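Hot water recirculation at Chisholm: timer trial and next steps

Residents of the east wing will have noticed the notices in the stairwells about the hot water recirculation pump. This item sets out what was changed, what was measured and what happens in September.

The building has a central gas-fired plant in the basement with a single recirculation loop serving both wings. Until this spring the pump ran continuously. Continuous running keeps the wait at the tap short, but the loop loses heat through every metre of pipe day and night, and the insulation on the older risers is thin where it exists at all. Lalit Bhatt went through the plant records for the heating season and put the standing loss at 1457 kilowatt hours a month. The figure covers the loop alone and excludes the tanks.

The first change was to the balancing valves. The valves at the foot of the east risers had been left fully open after the 7th floor repiping, so the nearest risers took most of the flow and the far ones went cool. Tinico reset them in one visit and tagged each one with its position. Please do not adjust a tagged valve, including the ones behind the laundry room panel. If a tag has come off, report the riser number to the office.
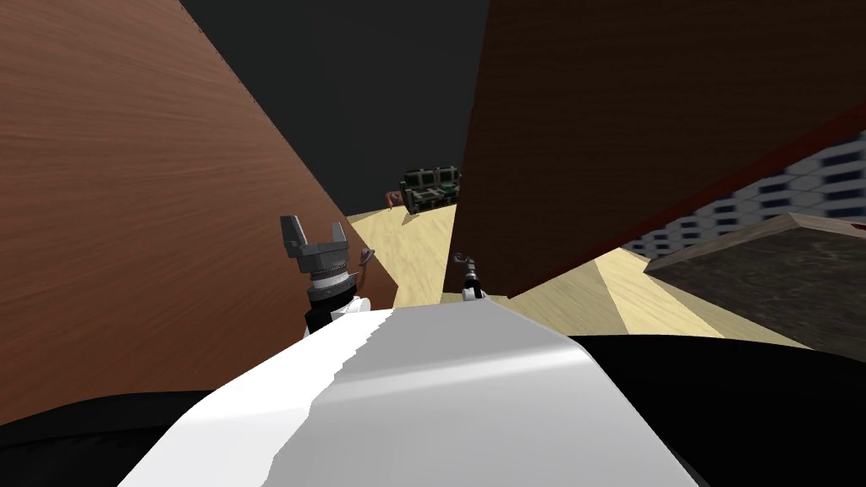 The second change was the control. The pump now stops when the return water reaches its set temperature and restarts when it drops by 7 degrees. Between midnight and 5 a.m. the restart threshold is lower again, so the pump runs less often overnight. The plant temperature itself has not been touched. Storage stays at 60 degrees and the mixing valve is set as before, which matters for control of bacteria in the system and is not open to negotiation on energy grounds.

Two faults came up during the trial. A check valve on the west return was passing, and cold water was crossing into the hot side whenever the pump stopped. Anyone on the west side who had lukewarm water at breakfast in the first weeks was probably seeing this. The valve has been replaced. The return sensor was also strapped to a painted section of pipe and read low; it has been moved to bare copper and insulated over.

Waiting times were logged at the kitchen taps of 30 suites. The longest wait was 118 seconds, on the top floor of the east wing before the valves were reset. The same tap has since come down to 41 – still longer than we would like, but the branch to that suite is long and no setting at the pump will shorten it.

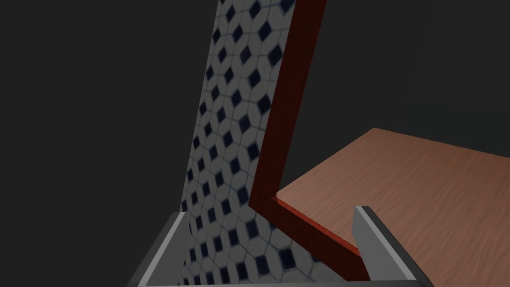 Francine Morin wrote in to object that the overnight setting suits people who keep office hours. She comes home from shift at 3 a.m. and runs the shower for a good two minutes before it is warm, and she asked whether water down the drain had been counted against the gas saved. It had not. She would also like the threshold raised by a couple of degrees for a month so the two can be compared on the same meter.

The comparison will be run in September. Pipe insulation in the basement corridor goes ahead first, so the baseline will be read again once that work is finished. Suites willing to log a tap overnight can leave their number with Josée Charbonneau at the office. A thermometer and a log sheet will be supplied, and the sheet should note the time, the tap used and whether any other hot tap was open in the suite.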